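Residence Diary, Tadstead House
Sun 2 January

The house reopened to residents at noon following the summer closure. The Warden, Razia Pirzada, received the returning party and issued keys. Rooms on the garden side have been repainted, and the odour of paint remains noticeable on the upper landing. Windows are to be left ajar until Tuesday.

Correspondence received during the closure was opened and sorted. The principal item was a letter from Minhas, the bakers, advising that the bread delivery will now arrive before breakfast and that the standing order may be varied at one day's notice. The Warden has accepted the arrangement for the present term.

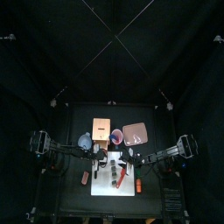 A second letter, from Adeel Soomro, concerned the piano in the common room. He considers the instrument worth retuning but advises against moving it again while the weather is so dry. His fee is $200, payable on completion. The matter was approved and the work will be done before the first recital.

The library was inspected in the afternoon. The catalogue lists 575 volumes, and Rukhsana Tanoli has undertaken to relabel the travel and natural history shelves, where the old numbering has faded. Residents holding books from last year are asked to return them to the desk. Two atlases remain outstanding. 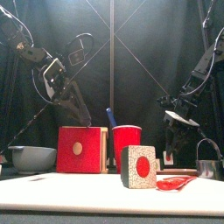
Red box and paired arms at the table.

Dinner was served at the customary hour to 18 residents. Shoaib Durrani read the grace and gave notice of the walking party to Dendilar, which will leave from the front steps and return by the late bus. Hats and water are to be carried by all members of the party. Zarmeena Marwat will hold the list of names.

A query left in the suggestion book was answered at table and is entered in full.

May residents receive guests at dinner during January?

Guests are welcome on any evening except Friday, provided that the kitchen is told by 10 in the morning.
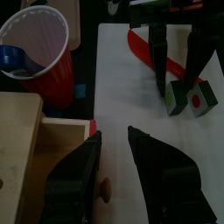
When will the laundry reopen?

The laundry will be available from Monday morning, once the new taps have been fitted.

The Warden then reminded residents that quiet hours begin at 30 minutes past ten and apply equally to the verandah. Some discussion followed on the colour of the replacement curtains for the common room. Opinion favoured the darker green, but the sample from Prallano was too small to judge by lamplight, and a larger piece has been requested.

The evening was warm and still. Several residents sat outside until late, and the sprinklers on the lower lawn were turned off by the Warden on her final round.

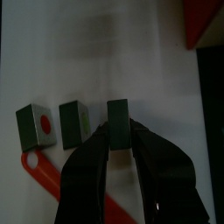
Matters carried forward

The annual review of house rules stands over until May. The side gate continues to stick and is to be planed. Mr Durrani has asked that the barometer in the hall be returned to its former place beside the clock, where it may be read on the way to breakfast. The Warden will consider the request after the hall has been painted.

Entry made by R. Pirzada, Warden.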